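Dotora Puzzle Labels
README and data card, release 2
3 September 2023

What you get

One table of secondhand wooden puzzles and shape toys as they were described by the people selling them, with our own labels next to the sellers' words. There are 2,573 listings in listings.csv and 1,065 of them have been labeled by hand. The rest are waiting. They have been waiting since release 1 and have not complained.

The listings come from the swap boards of three towns, Edet, Prudden and Talon, which share one website and very little else. Only the text is here. Sellers' names, phone numbers and street addresses were taken out before labeling, along with one long dispute over a fence.

Columns

listing_id: a number. It means nothing, and gaps are normal.
town: edet, prudden or talon, always lower case.
title_raw: the seller's title, spelling intact. "Puzzel" is a valid puzzle.
body_raw: the seller's text, cut at 200 words. Few sellers needed the limit, and those who did were mostly talking about their grandchildren.
price: whole dollars. Blank means no price was given. Zero means free, or free to whoever will also take the couch.
complete_claim: yes, no or unsaid, going by the seller's words alone.
material_claim: wood, plastic, mixed or unsaid.
label_final: our category, blank if unlabeled.

How the labels were made

Each labeled row was read twice, a week apart, by the same tired person. Where the two readings disagreed, the second one won, on the theory that it had at least seen the question before. This is a weak theory and you are free to do better.

"Complete" was the hardest call. "All there I think" went down as yes. "All there except the ones the dog had" went down as no. "Was complete in August" went down as unsaid, after some thought.

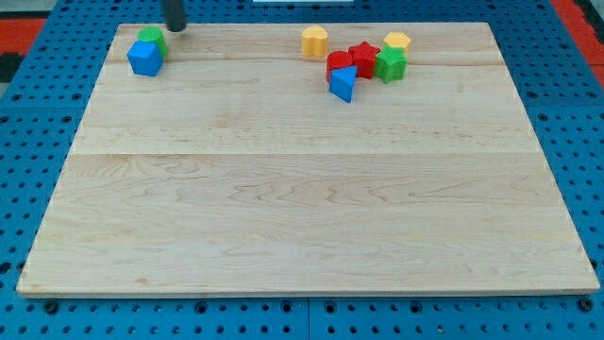
Known problems

Prudden sellers write "vintage" for anything older than their car, so please don't use the word to guess a date. Talon listings were posted twice whenever the website hiccuped, and only exact copies have been removed. Edet has a habit of selling puzzles in bulk by the box, so one row may stand for a whole closet.

Material is what the seller said it was. We didn't go and knock on anything.

Changes since release 1

Fixed prices where a phone number had landed in the price column. The average puzzle is now a good deal cheaper.
Split "jigsaw" from "peg and shape."
Removed the label "misc nice."

Use

Free for any purpose, with credit to Dotora. If you find a mistake, send the listing_id and the column name. "Row near the middle looks funny" has been tried.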